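What Happened Backstage at Jaltetti (While the Rest of You Were in Line for Fries)

We sent Loredana Fontana backstage at this year's Jaltetti with a laminated pass, a fully charged phone and strict instructions to come home with gossip. She came home with a cold and somebody else's scarf. But she did get the gossip, so we're calling it a win.

First up was Verna Szabo, who had 37 minutes between sound check and her set and spent most of them looking for the bathroom. The venue had put up signs, all pointing at the catering tent. When Loredana finally got her in a chair, Verna agreed to play our favorite game, Last Song You Skipped, and confessed that it was one of her own. She wouldn't say which. Our money is on the one with the whistling.

Then there's Collero, the four-piece who have been "taking a break from each other" since spring and who showed up in the same van. Their drummer, Marthinus Dlamini, told us the break went very well and that they'd spent it together, recording. The new album has 12 minutes of accordion on it. He said this as if we'd be pleased, and the more he talked about it the more pleased we got, so keep an ear out in October.

We also asked Marthinus to hand over his phone so we could read out his last five messages. Four were to his mother, about parking. The fifth was from his mother, also about parking.

Rosalba Ruggiero closed the night to a crowd of 2,000, a big step up from the 324 who saw her here last year, and she'd like it known that she remembers the 324. She does not remember us. We have interviewed her twice. Third time lucky, and she was lovely about it, and she even gave Loredana the set list, minus the encore, which she said was "a feeling." The feeling was a Mimoson cover, and it lasted nine minutes. Jacqueline Bodin wandered on halfway through with a tambourine and left again before the end — we're told there was a taxi waiting.

Colored paper on a table:
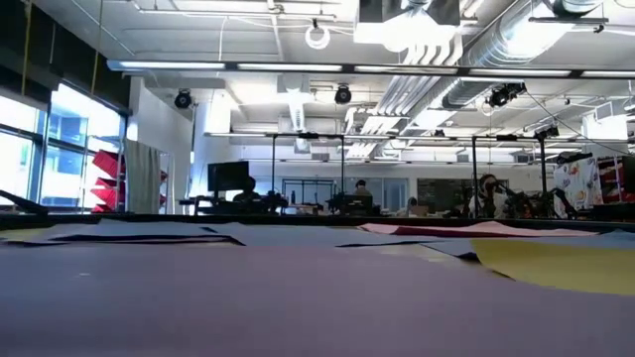
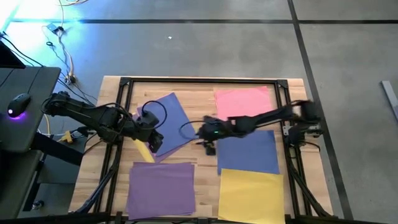
Now, tickets. The Jaltetti winter show is moving to the Xaba, which holds 700 if everyone breathes in, and members of this newsletter get first crack at them. The presale opens at 9 a.m. and the code is the name of Verna's first single, lower case, no spaces. If you don't know the name of Verna's first single, you have some listening to do and you'll thank us for it.

The Xaba's coat check is cash only and closes before the encore, so plan your outfit accordingly. Collero are confirmed, accordion included. Rosalba is "very likely," which from her manager is practically a blood oath. There is one more name on the poster with a strip of tape over it, and Loredana was told that if she peeled it off she'd be walking home.

She didn't peel it off. She did hold it up to the light, and she thinks it starts with an M.

If the scarf is yours, it's green, it smells of somebody's vanilla perfume, and it's on the hook by our front desk. Write in and tell us what you lost.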